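Workshop Notes, April
Two-arm bench: fingers, force limit and the basket task

The two-arm bench in the back bay of the Skotberg shared workshop has been running since February. Members have asked for a written account of where the build stands, so this item covers the fingers, the grip control and the current test task. Wiring and the power supply were covered last time and have not changed.

Both arms are the same kit, bought secondhand and rebuilt with new belts in the shoulder joints. The grippers are our own. Each has a parallel drive with one servo and a rack on either side, and each finger bolts to a bracket so that a set can be swapped with a single hex key. The fingers are black and taper toward the tip. The earlier set had flat pads, which worked well on blocks and badly on anything with an edge. With the taper, one finger can go inside a container while the other stays outside, and the pair closes on the wall between them.

Grip control is simple. The servo reports current, the controller reads it, and closing stops when the reading passes a limit. The limit is a number in the settings file from 0 to 4000. Until March we ran everything at 2000, the value carried over from the flat pads. With the narrow tips that is too much for light woven goods. The contact area is small and the strands spread under it. The limit for the basket task is now 296, arrived at by starting low and raising it until the rim stopped sliding in a slow lift. Anyone who changes it should write the new value on the sheet next to the emergency stop, with initials.

The yellow basket was chosen as a test piece on account of its awkward shape. The rim is a rolled edge with loops standing out from it, and the wall is open weave, so there is no flat area to close on. A grip on the loops alone lets the basket swing. A grip that takes in the rolled edge holds it at whatever angle it had when the fingers closed, and the wrist can then tilt it.

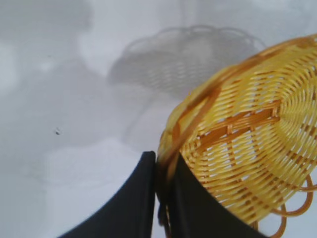 Wrist camera view: rim between the fingertips, underside of the basket toward the lens.

The wrist cameras are the least settled part of the build. They are mounted close in, and anything held near the fingers fills a large share of the picture. That is useful for checking which part of the rim has been taken. It is much less useful for knowing where the rest of the table is. Focus is fixed, and near objects go soft at the edges. We tried moving one mount back by a finger's width and lost sight of the tips, so it went back to the original holes. Exposure is now locked at startup. With auto exposure the picture shifted each time a bright object came close, and the edge detection shifted with it.

A fixed camera covers the whole table. It handles the coarse positions, and the wrist camera takes over for the last part of the approach. The handover is done by height: once the fingertips drop below a set level, the controller ignores the fixed camera completely. An earlier version blended the two, and the arm hunted from side to side when they disagreed. The hard switch gives a small visible jerk and no hunting.

Krishnan's calibration script is still in use with one fix. It assumed that both arms shared a base height, and ours do not. The right base sits on a shim, and the offset is now entered per arm. Run the script after any finger change, and again if the table has been leaned on. The table is plain white, which helps the fixed camera separate objects from background, but it shows every smudge and speck. The detector has a minimum size for that purpose. Leave the setting alone and wipe the table.

The bench is set up with the basket on the left and a rounded pinkish piece on the right, one for each arm. The two arms do not yet work on the same object. The software keeps a boundary down the middle of the table, and neither arm may cross it while the other is moving. The boundary will come out when the collision check has been tested at full speed – that work is planned but has no date. At the start position both grippers are open and held above the objects.
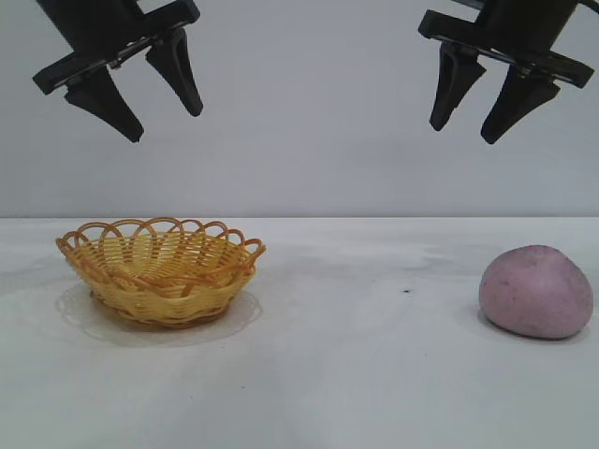

Nele Vogler writes that 296 may prove too low once the fingertips wear, and that she would prefer a limit checked against a spring scale at the start of each session. She also asks whether the Nestalo servos drift as they warm up, and if so whether the number on the sheet should be a cold or a warm reading.

The readings so far were all taken warm, after the arms had been running for a while. A spring scale has been added to the drawer under the bench, and a cold reading will be logged beside the warm one from now on.

Still open: a stiffer bracket for the left gripper, strain relief on the wrist camera cables, and a second set of fingers in a softer material. The finger files are in the Workiron folder on the shop computer. Please print from the current revision, as the older one has the bolt holes 2 mm too close together.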